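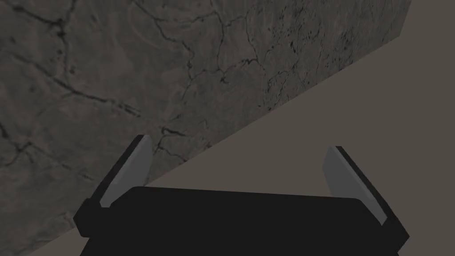 Simulated wrist view: gripper open, cracked stone texture on the block behind it.

Simulation Runs: Rules and Common Questions

These answers cover manipulation runs recorded in simulation for the Prindari project. They apply to anyone who sets up scenes, drives the arm or checks finished runs. Rules for the physical cells are kept separately.

Who decides whether a run is accepted?

The checker on shift. If you disagree with a rejection, write to Jolene Nepia with the run name and one or two sentences on why you think it should stand. Don't resubmit the same run under a new name.

Which textures can I use on blocks and tables?

Anything in the Isska texture set. Stone, plain and painted finishes are all allowed. You can mix a busy texture with a plain one, such as cracked gray stone next to a smooth taupe surface. Do not bring in textures from outside the set, even free ones, until Aroha Bright has checked the license and added them.

Do cracks in a stone texture count as damage?

No. A texture changes how a surface looks and leaves its collision shape alone. Don't write "broken" or "damaged" in the run notes because of a crack pattern. If the task needs an uneven surface, it has to be modeled as one.

Does the gripper have to be fully in view?

No. In the wrist view the base may run past the bottom edge of the image. Both finger pads must be visible when the run starts, and so must the gap between them. If one pad is hidden at the start, reset the scene.

How should the gripper be set at the start?

Open, with nothing between the fingers. Keep it clear of every surface. Contact in the first step makes the solver push the arm away, and the run will be rejected even if the rest of it is good.

How long should I wait before moving?

Hold still for 2 seconds after the reset. Loose objects need that time to settle.

What about lighting?

Even, dim light is fine and so is bright light. The test is whether the finger pads can be told apart from what is behind them. Black finger bodies against dark gray stone can be hard to pick out, so look at the pads first. Shadows may be on or off, but don't change the setting partway through a batch.

How many runs go in a batch?

20 runs to a batch, with no more than 4 using the same random seed. The Okabe uploader will refuse a batch that breaks either limit. It does not check notes or task labels, so read those over yourself.

Can I cut out a failed grasp?

No. Leave it in and mark the run "failed" or "recovered." You may trim idle time at the end of a run, after the arm has stopped. Never trim the middle. A cut there puts a jump in the joint positions that the arm never made.

Can I slow down or speed up playback?

For review, yes. Saved files must stay at 60 steps per second. If your machine can't keep up, use the shared server.

Does a simulated run count as a safety test?

It does not. A path that works in simulation has not been cleared for a physical arm. It still needs a slow-speed trial inside the guarded cell, with a trained operator at the stop button. Force readings from simulation can't be used to set limits on the real gripper either.

What has to be written down with each run?

Task name, scene file and version, seed, operator initials and result. Add a note if you reset more than once. Leave the result blank if you are unsure and the checker will fill it in.

I found an object sunk into the table. Should I fix it?

Stop using the scene and report it in Edent under "scene faults," with the version number. Please don't patch your own copy. Other operators may already be working from the same file, and the versions will no longer match.

When do the rules change?

They are reviewed each January. Urgent changes are posted at the top of the Edent board and apply from the next batch you start. Batches already open can be finished under the old rules.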